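The Case for Reporting Simulation Results Separately

Danica Trajkovski
Ponside Institute, Manipulation Research Program

Every February the program reviews the results it intends to publish in the coming year, and every February the same question comes up in a slightly different form. How much should a number obtained in simulation count toward a claim about a robot? My own answer has grown stricter over time. I believe a success rate measured in simulation should be reported in its own table, under its own heading, and should never be averaged with trials run on hardware. I also believe that simulation deserves more careful use than it now gets, and that the two positions support each other.

The occasion for these remarks is the Sturnusen study, which our group completed this winter. The study asked a narrow question. A policy was trained to reach for, grasp and lift a single object on a table, and we wished to know how its performance changed as the object was placed farther from the middle of the workspace. Training used 4,000 simulated demonstrations. Testing used 2,000 simulated trials that the policy had not seen, with the starting position drawn from a wider region than the one used in training. A smaller set of trials was then run on a physical arm.

The result was plain enough. When the object began near the center of the table, the policy rarely failed. When it began near the border of the camera's view, failures became common, and they were of a kind that surprised several members of the group. The arm did not reach and miss. In many of these trials it moved confidently to a place where objects had often been during training and closed on nothing. The policy had learned a habit about where things are, and the habit was strong enough to override what the camera was showing it.

A finding of this sort is exactly what simulation is good for. Placing an object by hand at the margin of a workspace, again and again, is slow and tiresome, and the people doing it tend to drift back toward comfortable positions without meaning to. A simulator has no such preference. It will put the object wherever the sampling rule allows, including places that a tired operator would quietly skip.

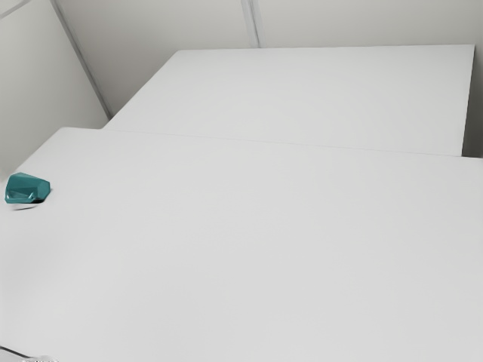 It follows that the sampling rule is part of the experiment and ought to be published with it. Too many papers in our field state that object positions were "randomized" and leave the matter there. Randomized over what region, and with what density near its limits? Was a position rejected when the object was partly out of view, or was it kept? Two groups may use the same simulator, the same arm and the same object, and still report very different success rates for no other reason than the size of the rectangle from which they drew their starting points. A reader who is not told the size of the rectangle cannot compare the two.

The second matter concerns appearance. Our Sturnusen environments were deliberately bare, with pale surfaces, plain walls and even light. This choice was defended on good grounds during planning. If the policy fails in a bare room, the failure cannot be blamed on clutter, and the effect of position can be studied by itself. I accepted that argument then and accept it now. What I do not accept is the step that often comes next, in which a score from a bare room is quoted as though it described the task in general. A colored object against a nearly white surface is an easy thing to find. If a policy ignores it even there, we have learned something serious about the policy. If a policy finds it there, we have learned rather little.

This difference between failure and success is, in my view, the point most often missed. Failure under easy conditions is strong evidence. Success under easy conditions is weak evidence. A combined score hides the difference completely, and a combined score that also mixes simulated and physical trials hides it twice over. In an early draft of our own report, the simulated trials so outnumbered the physical ones that the final percentage was for all practical purposes a simulation result. The draft presented it as a result about a robot. No one had intended to mislead, and the error was corrected in review, but it was a natural mistake and I expect that it is being made elsewhere.

There are fair objections to what I propose. The first is cost. Physical trials are expensive, and a separate table will make plain how few of them many groups can afford. Smaller laboratories may feel exposed. I take this concern seriously, and I would ask reviewers to do the same. A modest number of hardware trials, described fully, should be treated as a respectable contribution. The present custom of burying a small number inside a large one rewards concealment and does the smaller laboratory no lasting favor.

The second objection is more technical. My colleagues on the Trukton project argue that a good simulator can be calibrated against hardware until the two agree, and that once they agree the distinction no longer matters. Trukton has done admirable work in this direction, particularly on contact and friction. Yet agreement is always measured somewhere. It is measured with certain objects, in certain positions, under certain lighting, and it is then assumed to hold elsewhere. The margin of the workspace is precisely where that assumption was not checked in our case. When we compared simulated and physical trials at the center of the table, they matched well. Toward the border they parted, and the physical arm failed in additional ways – joint limits, awkward approach angles – that our model of the arm had smoothed over.

The third objection is that readers want a single figure. Perhaps they do. Sponsors certainly ask for one, and I have supplied it on occasion with less comment than I should have. A research program can still decline to let the preference of its readers determine what it claims to know.

I would therefore recommend four practices to our own groups and to those who publish alongside us. Simulated and physical results should appear in separate tables. The region and density from which starting positions were drawn should be stated in the body of the paper, with any rule for rejecting positions. Success should be broken down by distance from the center of the training region, even coarsely, so that weakness at the border is visible. Finally, a selection of starting images should accompany the results, chosen by a rule announced in advance and including the awkward ones.

None of these practices requires new equipment. The second and third can be carried out with records that most groups already keep. We have applied all of them to the revised Sturnusen report, which is 8 pages longer in consequence – a length some reviewers have already complained of. The separate tables also make our headline result look less impressive than it did in the draft. The revised version is the one we will submit.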